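Display and Service of Glazed Goods at a Campus Counter
Project report, Food Service Practice
Submitted by Achilleas Christodoulou

1. Purpose

The Pruketti counter sells single donuts during the morning break. The project examined whether covered cases, stocked by tray, would suit the counter better than the open shelf used until July.

2. Equipment

Two cases with clear curved covers were set on one long table. Each donut was kept in its own cardboard tray with printed paper, so that the glaze would not be handled.

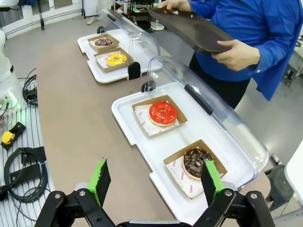 Figure 1. Donuts in individual cardboard trays, with one case cover open.

3. Procedure

Stock was carried to the table on a brown serving tray. Covers were to remain open only while a case was being filled or served from. Over the trial period 146 donuts were sold from the cases, compared with 100 from the open shelf in an earlier period of equal length.
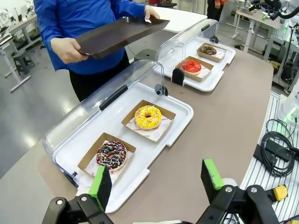 Medve, commenting on the first draft, asked whether the higher sales could be credited to the cases at all, given that the Monday price had also been lowered. The point is accepted. The price change was not controlled for, and the sales figures should be read with that in mind.

4. Observations on Layout

Two donuts to a case left each one easy to reach. Varieties of different colors were placed next to each other so that customers could order by pointing.

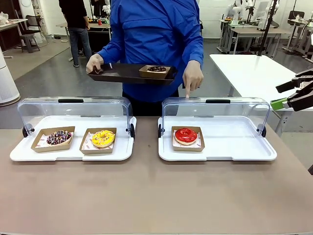 Figure 2. Serving tray and display cases with covers raised.

5. Recommendations

The covered cases should be kept. A second trial at a fixed price is advised, and the covers should be wiped at the end of each break.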